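Utari kitchen arm – project report, equipment plan

Team: Letay Tefera, Tyson Gagnon, Ilango Chowdary

Where we are at. No arm bought yet. Everything so far runs in the simulator, and the point of this term was to work out what to order before the December deadline. Budget is tight, so sim first. 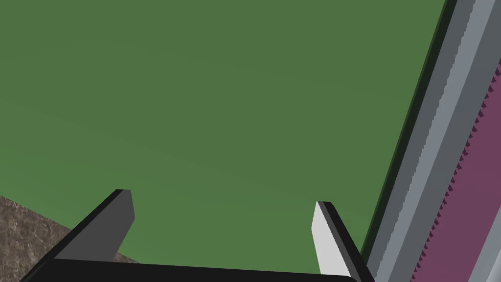
First item is the gripper. Two fingers, parallel. Dhillon quoted us for one with a spare finger set, delivery up to 9 weeks. Curneck is quicker but no spares, and Tyson thinks we will chew thru fingers. Going with Dhillon unless the price moves.

Wrist camera next. We set aside $300. Tilted views are hard to read when the counter runs up the side of the picture, so we want a second fixed camera as well – not in the budget yet.

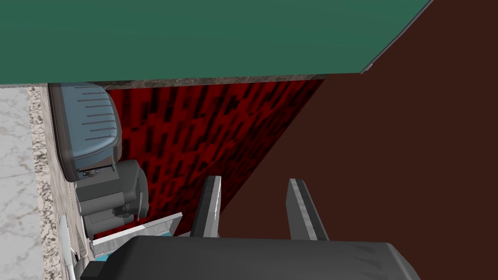
Mock counter. Letay priced a short section of worktop, secondhand. Appliances we can borrow or get cheap, they only need to be the right size. Dishes: plastic. Ilango wants 4 sets, I said three is plenty.

Bench space still not confrimed. Trevor Naylor has the room list.

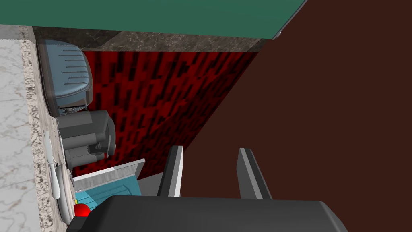
Fig. 3. Simulated counter with grill, coffee maker and open gripper.

Still to do: mounting plate, power supply, e-stop. Get the Nolovach quote in writing. Shipping is missing from the totals, will add when Dhillon gets back to us.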